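How a School Plans to Buy a Robot

A robot with an arm costs a lot of money. Before a school or a library buys one, it has to make a plan. The plan has a list of jobs, a list of parts and a budget. A budget is a page that shows how much money there is and what it will be spent on.

This page follows the plan made for the kitchen room at Kavolcombe. The budget was $3000.

Start with the job

The first line of the plan names the job. At Kavolcombe the job is moving a milk carton on and off a small table. A job written this way tells the buyer three things: how high the arm must reach, how wide the gripper must open, and how much weight it must lift. A full one-litre carton weighs a little more than one kilogram, so an arm that lifts only 500 grams is crossed off the list.

Many planners test the job in a simulation first. A simulation is a computer model of a room and a robot. If the model arm is too short, the planner can try a longer one and no money is spent.

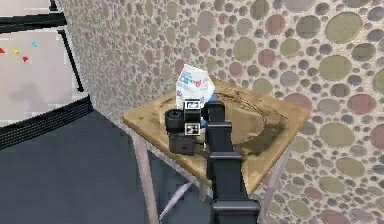

The gripper at the milk carton in the simulated kitchen.

The small white squares with black patterns are markers. A camera can find a marker and a computer can work out where that part of the robot is. Markers can be printed on paper, so they are one of the cheapest lines in a budget.

Measure the room

The second part of the plan is about space. A robot on wheels needs room to drive and turn. The planner measures the widest part of the robot, then measures the gaps it must pass through. In the Plivbridge plan, the robot was 38 centimetres wide and needed 10 centimetres of free space on each side. Add them up: 38 + 10 + 10 = 58 centimetres. Any gap smaller than that was marked in red on the floor plan.

Walls matter too. When the base is close to a wall, the arm has less room to swing. Small things lying on the floor also go in the plan, as a wheel may bump into them. Someone must be given the job of picking them up before the robot is switched on. 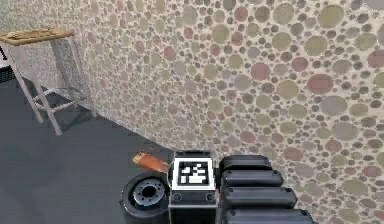 Compare the prices

Kavolcombe looked at two robots, the Noh and the Homus. Both could lift the carton. The Noh was sold with its gripper. The Homus had a lower price on the label, but the gripper cost $677 extra. With the gripper added, the Homus was the dearer of the two.

To compare prices fairly, write down everything the robot needs to do its job:
the base and wheels
the arm
the gripper
the battery and charger
delivery
spare parts

Then add up each list and compare the totals. Any money left in the budget is kept for repairs. Tires and batteries wear out and have to be replaced, so the plan should have a line for them every year.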